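Keeping a Gripper Square

6 min read

The work cell at Dullby has no fence and no conveyor. It has a coat rack, a yellow seat, a wood-toned floor and one arm with a two-finger gripper at the end of it. Bülent Toprak has looked after it for Dorer, the integrator, for two years. Most of his time goes to four linkages and the bolts that hold them.

The job is garment handling. The arm approaches a hanging item, closes on a fold and lifts. Cloth weighs little, so the load on the fingers is low. The cycle count is what wears them. A day's program runs to 800 closures, and each one turns every pivot through most of its travel.

"People check the fingertips because that is where the contact is," Toprak says. "I start at the pivots. If a pivot has play, the tip will be wrong and you can change tips all week."
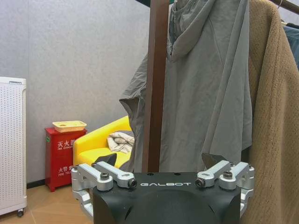 The Galbot gripper at the garment rack, fingertips apart.

His check begins with the power off and the fingers moved by hand. Each side should travel freely and stop without a knock. He then puts a hex key on each bolt head and feels for movement before applying any torque. A bolt that turns before the wrench clicks is backed out, cleaned and refitted with fresh threadlocker. A bolt that holds is marked with a paint pen and left alone.

Next comes centering. With power restored, the fingers close on a flat gauge held in a stand. Both tips should touch it at the same time. If one arrives early, the gauge tilts, and the dial indicator behind it shows by how much. Toprak accepts 5 hundredths of a millimeter. Past that, he loosens the pair on the late side, resets it against the gauge and tightens from the inner pivot outward.

The camera at the wrist is calibrated last. It looks along the fingers, which means the linkages are always in its view. The software masks them out, and the mask has to match where the metal is. After any linkage work the old mask is discarded and a new one recorded with the fingers open, closed and at the midpoint. Skipping this step produces an odd fault – the arm hesitates short of the cloth, as if something were in the way.

Anong Thongsuk, who writes the motion programs from the Dristham office, logged 137 of those hesitations in March before the cause was found. The linkages had been serviced and the mask had not been redone.

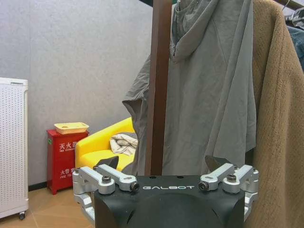 Hooded garment and tan fleece on the rack, behind the gripper's linkages.

Thin fabric is the harder test. A fleece gives the fingers some bulk to close on, while a light hood folds away from them. Thongsuk's programs close in two stages, the first at reduced force, and the second only after the motor current has settled. The threshold depends on friction in the pivots. When Toprak refits a linkage, he sends her a current trace from 11 empty closures and she adjusts the figure to suit.

Grease is kept to a minimum. The pivots get a dry film, applied with the gripper off the arm, and any excess is wiped away before it can reach a garment. An earlier cell at Rosenthal used a wet lubricant and marked a good deal of stock.

The full procedure takes Toprak an hour and a half, and the new mask accounts for a third of it. He has asked Thongsuk for a routine that would refuse to start the day's program until the mask date is later than the last service entry. She has it running on the bench at Dristham, and it goes onto the Dullby controller at the next service.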